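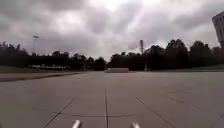
What is a joint in concrete pavement for?

It gives the slab a planned place to crack. Concrete becomes smaller when it hardens, and it also moves with heat and cold, so a large surface without joints will crack in places that the owner did not choose.

Billano opens registration for its course on the care of outdoor concrete

Barkari, 20 February 2023. Billano, a company for the maintenance of paved grounds, opens today the registration for its course "Large Pavements and Their Joints." The course is addressed to the persons who look after parade grounds, school yards, parking areas and other wide surfaces of concrete slabs. It will be held in June at the Bautista training ground and it consists of 12 lessons, of which five are outdoors.

The course was prepared by Līga Grigaitė and Mirko Leone, who have together inspected 533 pavements for Billano. From these inspections came the subject of the first lessons: how to read the lines between the slabs before any repair is ordered.

"Many owners call us for a stain or a color difference in the surface, and they are worried," says Līga Grigaitė. "A slab can be lighter or darker than its neighbor and be in good health. I ask them to look first at the joint. If the joint is filled with soil and small stones, the slab has no space when summer comes, and then the edge begins to break."

Participants will learn to clean a joint by hand and by machine, to choose a sealant for the width of the joint, and to write a simple inspection sheet. One lesson treats the border between concrete and grass. Rain carries soil over this border, and the grass roots enter slowly in the outer joints. The lesson shows how to cut the edge, how to keep the border strip lower than the slab, and when the work should be repeated.

Water has its own lesson. The teacher is Justinas Laur, who will explain how to find the slope of a pavement that looks flat to the eye, using only a level and a long straight board. He recommends that participants bring the drawings of their own ground, also if these are old or not complete.

Each group has 16 places. The price includes the course book, published by Gralledum, and the use of tools. Participants should bring strong shoes and clothes for rain, as the outdoor lessons are not moved for bad weather. Lunch is not included.

A certificate is given to those who attend at least 10 lessons and deliver one inspection sheet of a pavement they know. Persons who took the shorter course in the past can enter directly from the third lesson, with a lower price.

Registration is made by letter or by telephone at the Billano office in Barkari. Groups from the same employer are asked to send one list with all the names.

Contact for the press: Precious Dela Peña, Billano
Contact for registration: Crisanto Policarpio, Billano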